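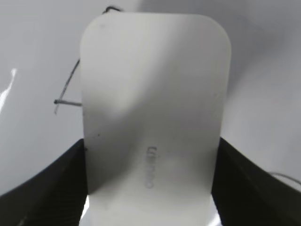 Why does a whiteboard wipe clean?

Write on paper with a pen and the ink goes down between the tiny threads of the paper. It stays there. A whiteboard is different – its top is very smooth and hard, so the ink has no place to go in. It dries as a thin skin.

The ink has a helper also. Inside it is something a little oily, which stops the colour from sticking to the board.

Now comes the eraser. Its underside is felt, a soft and thick cloth.
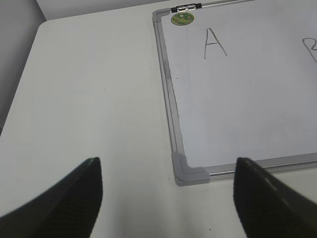

The felt rubs the dry ink into dust and holds much of it. Some dust stays behind as grey smudges, and a damp cloth takes these away.

Try it at home! Write one letter and wipe it after 5 seconds. Write another and wait 7 days. Which one is harder to clean?
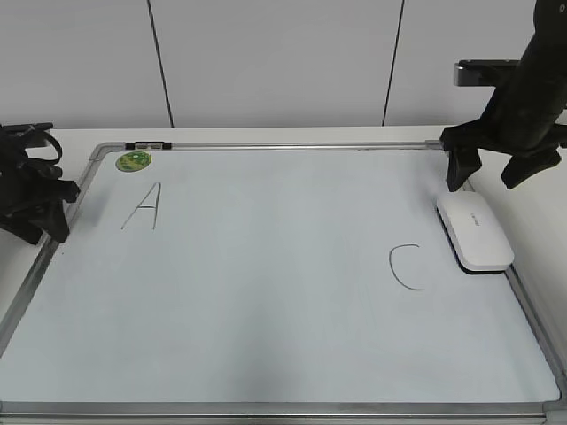
The letters A and C on a whiteboard, with the eraser on the right.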